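Speaker notes: Packing by Hand-Held Gripper, and What Happened to the Jobs
Orkon, Pasham site. Session starts 10.30. Questions at the end, please, except on slide 5.

Slide 1. Title
Say who we are in one sentence. Orkon packs mixed cartons of snacks and small groceries for other firms. Pasham has 12 packing benches. The talk covers the Botuleck project, which is our attempt to put robot arms on part of that work, and mainly what it did to the working day of the people already there.
Skip the company history. It is in the handout.

Slide 2. The task
A packer takes an item from the table, turns it if needed, and places it in a carton. Removing items for a wrong order is the same job in reverse. It sounds simple and is hard to automate for three reasons: film and foil packs change shape when held, small sweets slide under larger packs, and cartons have flaps that fold into the way.
Mention that earlier quotes for fixed machinery all assumed one product size per line. We don't have one product size.

Slide 3. How the arms are taught
The arms are trained from recordings of people doing the task with a gripper held in the hand. The gripper has two padded fingers and a camera. The person does with two fingers what they would normally do with five. Each recording covers one short task, and the set for the first phase came to 1,930 recordings.
Recordings are made away from the benches as well, in ordinary furnished rooms, so that the arms do not learn one table and one kind of light. Packers did this work on paid time.

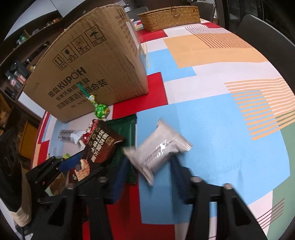 Point out that speed was the first complaint. A packer who can clear a bench by hand in a few minutes finds the gripper slow, and the habit is to rush. Rushed recordings are poor training material: the pack blurs and its edges can't be made out. We asked for an even pace and dropped the hourly target for anyone on recording duty. Supervisors were slower to accept this than the packers were.
Wrist strain was the second complaint. Grip time is now limited to one hour in a shift, with a change of task after it. Show the old rota and the new rota side by side if the projector allows.

Slide 4. Soft packs
Spend more time here than on slide 3. This is where the packers' knowledge counted.
The written work instruction said to lift each item by its centre. Packers had stopped doing that years before. They look for the seal, the corner or the stiff side, according to the pack, and none of it was written down. When the first recordings were made to the written instruction, the arm crushed bags at a rate we could not accept. When packers were told to work the way they normally did, results improved on the next training run.
The instruction has been rewritten. Packers on the recording rota drafted it and the engineering office checked it, which reversed the usual order.

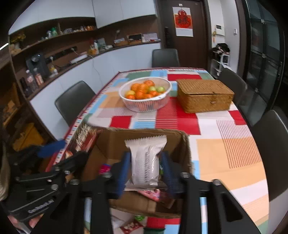 Grip force is set by a hand squeeze, so it varies from person to person. We looked at whether to standardise it and decided against it for the first phase. A range of force gives the software more to work with, and asking people to squeeze to a number made them slower and less accurate.
Cartons are recorded at several levels of fill. A nearly empty carton is easy for the arm. A full one requires it to find a gap, and that is still where most of its stops occur.

Slide 5. What the arms do now
Take questions here if there are any, as the numbers tend to cause them.
There are 4 arms in use on one line, known on site as the Orbán line after the building it stands in. They handle the repeat orders, where the contents of the carton are fixed. Over the trial period the line logged 806 stops that needed a person. The causes, in order:
- item lying under another item
- carton flap in the path of the arm
- item dropped outside the carton
- item not recognised
Explain that a stop is cleared by hand and then restarted from the panel. Most packers learned this in one shift. The log entry takes longer than the fix, and people said so. We have cut the form to two fields.

Slide 6. Two people, one carton
Some tasks need one person to steady the carton or pass an item while the other picks. These are recorded with two grippers. They take longer to set up, and they brought in something the project plan had missed: talk. Packers on a shared bench speak constantly, mostly short warnings. With a gripper each they had to agree who moved first before every pick.

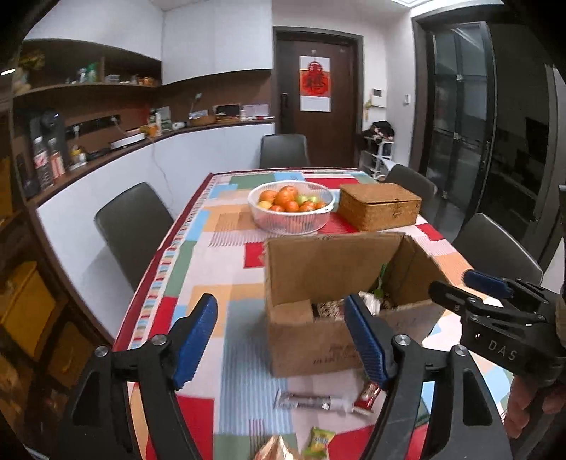

The habit has carried over to the benches. Pairs who did recording work now call the order of moves aloud on large cartons, and the shift leads have asked others to try it. I would not claim a measured gain.
Shared recording also changed who works with whom. The rota had kept new starters together at the far benches. Pairing a new starter with an experienced packer for recordings gave them the seal-and-corner methods early, and we have kept that arrangement.

Slide 7. Jobs and pay
Read this slide as written.
No post at Pasham was removed in the first phase. Repeat orders moved to the Orbán line and the packers on those orders moved to mixed orders, line minding or recording. Line minding is graded one step above packing. Recording was not graded separately at first, which was a mistake, and it now carries the same rate as line minding.
Mixed orders are harder work. With the easy cartons gone, the average carton on a bench is heavier and more awkward. Bench targets were lowered in December to allow for it. They should have been lowered on the day the line started.

Slide 8. Open points
Night shift has had little access to recording work. The second phase will include it.
Packers have asked how long their recordings are kept and whether they can be used to judge performance. They cannot be used that way under the site agreement. The retention period has yet to be settled with Botuleck's software supplier.
Leave this slide up during questions. Handouts are by the door, including the rewritten work instruction.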